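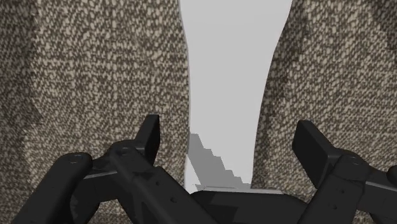
## Lokari two-seater sofa: six months in

I bought the Lokari in July to replace a Mavitz of similar size. It has had daily use by two adults since.

**Frame and seat.** The box lists a width of 194 cm and the tape agrees. Seat foam is firm for the first month, then settles by a few millimetres and stays put. There is no creak from the joints, though one rear leg needed retightening in week five.

**Cover.** Tweed weave, removable, 30-degree wash. Pilling is light and confined to the front edge of the seat. The zips are the weak point: short pullers, and the back cover takes two people to refit. Sunita Tomar, who has the same model with the Khurana cover, reports longer zips and a looser fit at the arms.

**Assembly.** 25 minutes with the supplied hex key, less with a decent ratchet. Step four of the leaflet shows the bracket upside down — check the holes before tightening.

**Price.** £409 delivered. A spare cover is another £100, which is steep. The Risonex costs less but its covers are stapled on.

**Verdict.** Four out of five. One mark off for the zips.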